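Visit report: Zovombridge handling lab, gripper comparison
December 25, 2020

The Zovombridge lab occupies the second floor of a former print works, and the visit started in the corridor, where old belt feeders are still bolted to the floor. Anel Ntuli runs the handling group. Tshepo Ngubane looks after the test benches and did most of the demonstrations.

Three end effectors were on the program: a Drulamden parallel jaw unit with a servo drive, an Acharya vacuum cup on a small six-axis arm, and a hand-held two-finger tool built in the lab. The hand-held tool is used to record how a person picks an item, and the recordings are then used to set up the arm. I had come mainly for the flat-goods work, which matters to us for mail and document kits.

The Drulamden unit was shown first. Stroke is 50 mm and the jaws close squarely, which suits boxes. On paper goods it needs an overhanging edge to get started. Ngubane ran it from a Fukell controller, and the changeover between programs took 8 seconds by the wall timer. The vacuum cup was faster on single sheets but lost its seal on anything with a fold or a window.

The hand-held tool has two fingers on pivoting arms, with a tall rectangular pad at each tip. A camera on the tool looks out over the pads, so the operator and the software work from the same view. The flat-goods station uses a clear acrylic sheet raised above a white table.

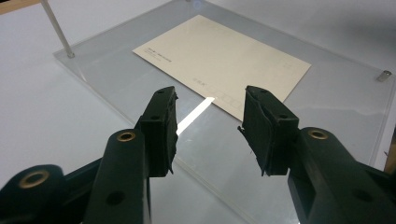

Hand-held gripper with the jaws open, envelope on the acrylic sheet.

The pads are the weak point. The covering frays along the inner edges, and Ntuli's group keeps a log of pad life by material. Their current figure is nearly 2,000 grasps before grip on coated paper drops below their limit. I asked about a harder compound. They tried one in October and went back, as it slid on smooth envelopes.

Reflections from the acrylic are a second issue. A bright strip close to a paper edge can be taken for the edge itself. Polarizing film on the lamps is planned – no date was given.

I tried the tool myself on a set of 50 envelopes. It is comfortable enough in the hand, though the wrist angle gets awkward with items lying diagonally. Raw recordings were not available to take away. Ntuli will send the pad drawings and the wear log.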